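Irka indoor rover – pre-run safety check, virtual house
Shared bench, Stulico workshop
Filled in by: Ayanda Sibiya
Build: Irka on the Chevalier base, Hikonano controller

We go through this list in the simulated house before every code change gets near the real rover. I love this part of the build!

1. Speed cap set to 30 percent – OK
Comment: Leave it there until item 6 is signed.

2. Walls and furniture load as solid – OK
Comment: Drive up to the drawers at a crawl and watch the contact readout.

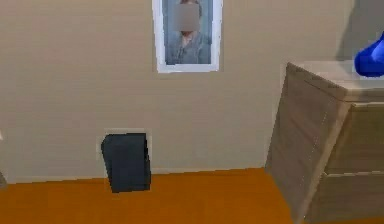
Contact stop is set at 140 milliseconds, and the new bumper code beat that on every try. So much better than last month's version.

3. Doorways – OK WITH NOTE
Comment: Check the clearance on both sides before going through. The bathroom is my favorite test because the door takes up so much of the view. Keep the pedestal sink on the no-touch list.
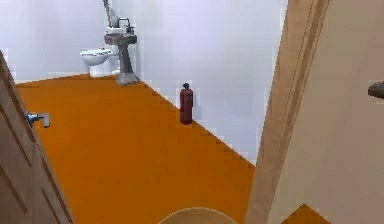
Bathroom from the doorway, red extinguisher standing by the wall.

4. Tag reading and close obstacles – OK WITH NOTE
Comment: Test with clutter right next to the tag. Black rubber and dark boxes are hard on the detector, so don't skip this one.

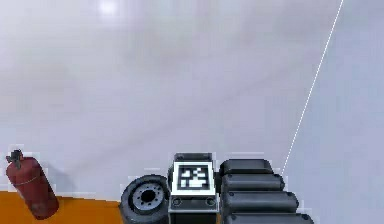
The detector threshold is now 80. I'd like someone else to repeat this with the lights turned down – bright, even rooms are the easy case. Log the result either way.

5. Hallway run – RECHECK
Comment: Stay between the drawers and the wall, and treat anything on the floor as an obstacle, even a small open cardboard box. Minimum passage width is set to 900 mm. I want to try 30 mm less on the next pass, it's a really fun stretch to drive. 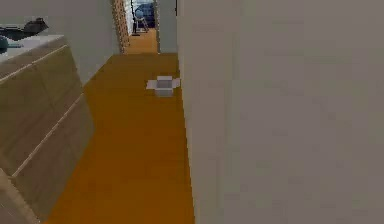
6. Stop command from the keyboard and from the handset – OK
Comment: Both work at full cap. Signed, A.S.

7. Log saved and named – OPEN
Comment: Will do it tonight after the hallway recheck.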